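Ekaette Iyamu Builds Her Own Computer Between Takes on 'Skoltard'

The actress spent her days off in Omadell with a screwdriver and a parts list

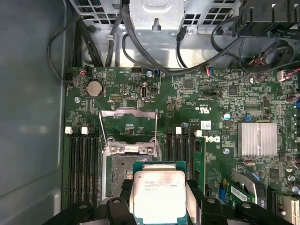
A processor held over an open socket inside a desktop computer case.

Ekaette Iyamu had a quiet week on the set of "Skoltard," and she spent most of it on the floor of her rental house with a screwdriver in her hand.

The actress, who plays ship's engineer Ollis in the upcoming science fiction thriller, told fans on Saturday that she has finished putting together her first desktop computer. She posted a short message to her followers in the evening, followed by a second one an hour later to say that it had started up.

"It took me four nights and I only cried on one of them," she wrote. "The fans came on and I screamed so loud that the dog left the room."

The first message drew 2,873 comments before midnight. Many came from fans who wanted to know which parts she had picked. Others asked when the first trailer for the movie would be released, a question she did not answer.

Iyamu has been in Omadell since the spring, when the main shoot for "Skoltard" moved there from the coast. The production has taken over an old cannery at the edge of town and turned it into the inside of a cargo ship. Most of her scenes take place in the engine room, where her character spends a large part of the story trying to bring a dead navigation system back to life.

It was this part of the role that got her interested in computers, she said in an interview on a local morning radio show earlier in the week.

"I had a scene where I pull a board out of a wall and put another one in, and I had no idea what I was doing with my hands," she said. "The props people were very patient. They showed me how to hold it by the edges. After that I wanted to do it for real."

She bought most of the parts secondhand. The whole computer cost her $669, not counting the monitor, which she borrowed from her brother. She set the limit herself after a castmate bet her that she could not do it for less than $700.

The castmate has not been named. Iyamu said only that he owes her dinner and has been avoiding the catering tent.

She plans to use the computer to edit a short film that she shot last winter with friends from her theater days. The film runs 11 minutes and was made over two weekends in her aunt's apartment. Her old laptop could no longer open the files, she said, and had begun to shut itself off in the middle of the afternoon.

Director Khosravi, who goes by one name professionally, was asked about his star's new hobby during a visit to the same radio show two days later. He said he had no objection as long as she kept it off the set.

"She asked if she could rewire the engine room," he said. "The engine room is plywood. I told her to go home and sleep."

Khosravi also confirmed that filming is on schedule. The crew has finished 53 days of work and expects to wrap in August, after a last stretch of night shoots at the harbor. Part of the harbor road will be closed from 8 p.m. on those nights, and people who live on the street have been given passes for their cars.

"Skoltard" follows the crew of a cargo ship that loses contact with its home port and picks up a signal from a second ship with the same name. The script was written by Khosravi and went through several versions over six years. It is his third feature and by far his largest, with a cast of almost 40.

Iyamu joined the project late. Another actress had been attached to the role of Ollis but left over a scheduling conflict, and Iyamu was called in to read with four days' notice. She was appearing in a stage play at the time and flew out on her day off.

"I read two scenes and then Khosravi went out for a sandwich," she recalled on the radio. "I thought, well, I've lost it to a sandwich. Then he came back and gave me half."

The role is a change of pace for her. She is best known to television viewers as the younger sister in the family drama "The Long Porch," where she appeared for three seasons. She left the show last year, saying she wanted to spend more time on film work and on her own writing.

She has kept a low profile in Omadell, though people in town have gotten used to seeing her. She rides a green bicycle to the set most mornings and is a regular at the bakery on Mill Street, where the staff named a cardamom bun after her character. The bun is sold on weekdays and is usually gone by 10 a.m.

Asked by a fan on Saturday whether she would build another computer, Iyamu said she had already promised one to her brother in exchange for keeping his monitor. She added that she would not start on it until the night shoots are over.

"Khosravi reads these," she wrote. "Hi, Khosravi. I am asleep."

A release date for "Skoltard" has not been set. The producers have said that a first trailer will follow once filming is complete.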